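Which buckshot load patterns best in a short barrel?
Birutė Bite

I finally got my pump gun set up for the truck, and now I can't pick a load. At 40 yards my pattern is all over the place — maybe nine pellets on paper, if I'm lucky. Is it the choke or the shells?

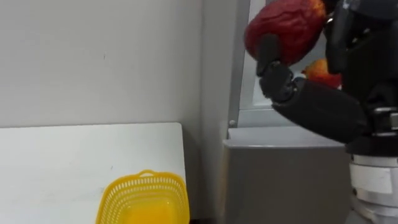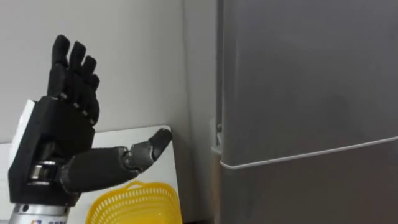 Red fruit in the first one, raised fingers in the second.

Sepp
Shells, probably. Buy three or four kinds, one box each, and shoot them all on paper at 25 before you blame the choke. Mine hates the cheap stuff and loves anything with a buffered wad. Also, 40 is a long way for buckshot!

Arham
what choke is it? mine came with cylinder and I swapped to modified, way better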